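# Gilolent estrena vajilla para comer al aire libre, y esta vez sí pesa en la mano

2 feb 2019

¡Por fin hay novedades para quienes comemos en la terraza en cuanto asoma un rayo de sol! La casa Gilolent ha presentado Chareonsuk, una colección de platos, cuencos y fuentes de gres esmaltado pensada para el uso diario, dentro y fuera de casa. Son 40 piezas en total, todas combinables entre sí, y se venden sueltas desde el primer día, algo que llevábamos años pidiendo los que siempre rompemos el mismo plato de postre.

La serie nace en el taller de Stitanholm, donde el equipo de diseño trabajó durante cinco temporadas con esmaltes mates hasta dar con un tono arena que cambia según la luz de la tarde. Hay otros dos colores, un verde salvia muy suave y un azul tinta que en la presentación se llevó casi todas las miradas (la mía también, lo reconozco). El borde de los platos llanos es un poco más alto de lo habitual – un detalle que se agradece mucho cuando la ensalada lleva aliño y la mesa del jardín no está del todo nivelada.

La diseñadora Oranuch Bunnag contó que el punto de partida fue una fuente ovalada que heredó de su abuela y que ya no cabía en ningún armario. De ahí viene la idea de que los cuencos encajen unos dentro de otros y de que las tapas sirvan también como platos de aperitivo. Probé a apilar un juego completo y ocupa lo mismo que una olla mediana, así que los que vivimos en pisos pequeños estamos de enhorabuena.

El precio de salida es de 152 euros para el juego de cuatro servicios, con plato llano, plato hondo y cuenco. La primera hornada se limita a 800 juegos, numerados en la base, y se reparte entre la tienda de Ultley y la venta por correo. Las piezas sueltas no llevan numeración, pero salen del mismo horno y con el mismo esmalte. Todas se pueden meter en el lavavajillas y en el microondas; para el horno, la marca recomienda solo las fuentes.

También habrá manteles individuales de lino lavado a juego, aunque esos tardarán algo más. En la tienda de Ultley ya se pueden ver las muestras de tela, y el verde salvia queda precioso sobre madera clara.

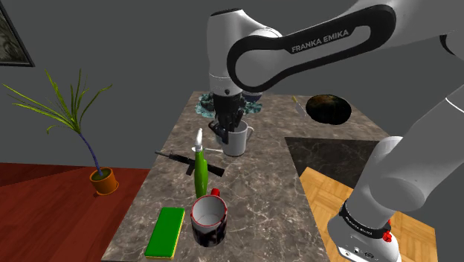 Quang La cree que lo mejor de la colección son las piezas sueltas: compró en diciembre una vajilla completa de otra marca, se le desportilló un cuenco a las pocas semanas y no ha encontrado repuesto en ningún sitio. Le gustaría, eso sí, que el azul tinta llegara también a las fuentes grandes, que de momento solo se fabrican en arena y en verde.

Desde Gilolent responden que lo están estudiando y que el azul da más guerra en superficies amplias – el esmalte tiende a aclararse en el centro. Ojalá lo consigan, ¡porque una fuente azul llena de tomates de verano tiene que ser una maravilla! Mientras tanto, los juegos numerados ya se pueden reservar en la tienda de Ultley, con un máximo de dos por persona.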